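Der Tag der offenen Tür als Messaufbau

Wer eine Vorführung in der Robotik besucht, bekommt in der Regel das Ergebnis zu sehen: Ein Arm greift, hebt, legt ab. Bei Dellalov stand im Juli die Datenaufnahme im Mittelpunkt, und ich halte das für die ehrlichere Form der Öffentlichkeitsarbeit.

Jolene McAlister, bei Dellalov für die Erfassung zuständig, begann mit dem Ausschuss. Von 200 Durchgängen einer Sitzung wurden 17 verworfen, meist wegen verlorener Markererkennung. Dreht die Hand zu weit ein, fehlt der Kamera eine auswertbare Würfelfläche, und die Pose muss interpoliert werden. Auf Nachfrage räumte sie ein, dass Interpolation über mehr als 3 Bilder im Datensatz nichts verloren habe. Solche Angaben fehlen in den Hochglanzvideos von Cumura vollständig.

Kritisch sehe ich die Auswahl der Objekte. Plüsch verzeiht Griffe, an denen ein starres Teil abrutschen würde. Die Kontaktkraft bleibt unbekannt, solange allein die Lage der Hand erfasst wird. Fakhoury argumentiert, verformbare Körper seien für die Planung der schwierigere Fall. Das stimmt für die Simulation, für die Aufnahme am Tisch stimmt es nur eingeschränkt.

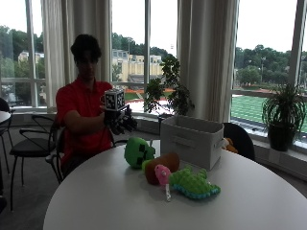
Handschuh mit Markerwürfel über dem Handrücken, auf dem Tisch Plüschobjekte und Ablagebehälter.

Zu bemängeln ist ferner das Gegenlicht. Eine Fensterfront hinter dem Arbeitsplatz erschwert die Belichtung, und gedruckte Schwarz-Weiß-Muster leben vom Kontrast. Dellalov will die Streuung der Lichtverhältnisse bewusst im Datensatz haben. Dann gehört sie aber protokolliert, pro Durchgang und mit Messwert. Ein solches Protokoll lag nicht aus. Für den nächsten Termin, den Dano ausrichtet, wäre das eine brauchbare Mindestanforderung, ebenso die Offenlegung der Abbruchkriterien vor Beginn der Vorführung.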